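### 4.2 Suturing practice at the skills lab

The second site was the surgical skills lab run by Tarawneh, where six technicians prepare and check closure exercises for the Medness training program. Before February, all stitching on the practice pads was done by hand. The lab now uses a two-armed robot for part of that work, with one technician at the console and another at the bench. We logged 178 exercises over the study period and interviewed each technician twice.
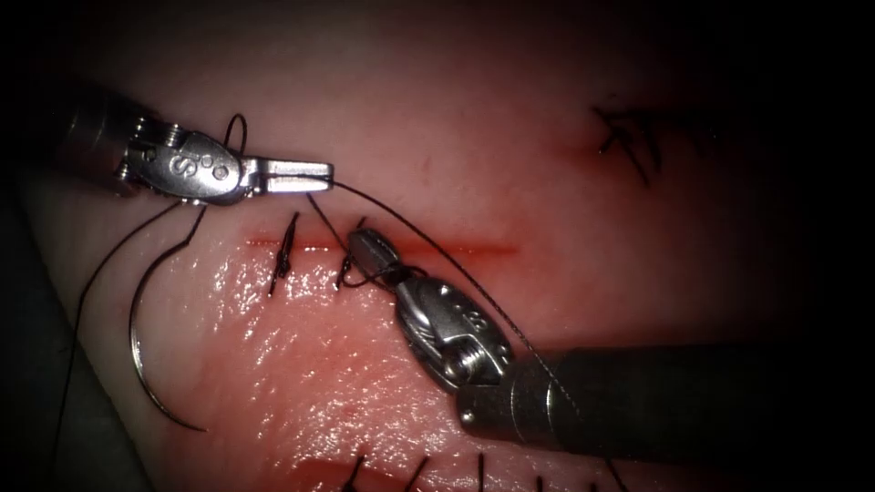 **Figure 3.** Robot-assisted closure of a straight incision.

Thread handling took up more of the technicians' attention than any other part of the job. Long strands have to be kept clear of both instruments while the next stitch is placed. In Figure 3a, one strand runs from the left jaws over to the right side and passes in front of the right arm's shaft, while the curved needle hangs below the left wrist. Console staff told us they had learned to pause at moments like this and look over the whole field before moving either arm. When stitching by hand they had kept track of the slack by feel, and several missed that.

The bench role changed more than we had expected. Munther Sabbagh, the longest-serving technician, used to stitch for most of his shift. He now loads pads, cuts thread and calls out tangles to the person at the console. He reported less strain in his hands and wrists but described the work as "more waiting, more watching." Two colleagues asked for shorter turns at the bench, and the lab moved to a rotation every two hours.

A close view of the jaws was used mainly to check grip before a pull (Figure 3b).
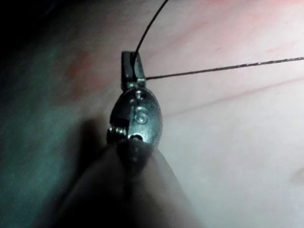
### 4.3 Changes in skill and pay

Pay grades at the lab were still tied to hand-stitching speed when our visits ended. Console time did not count toward promotion, and newer staff raised this in every interview.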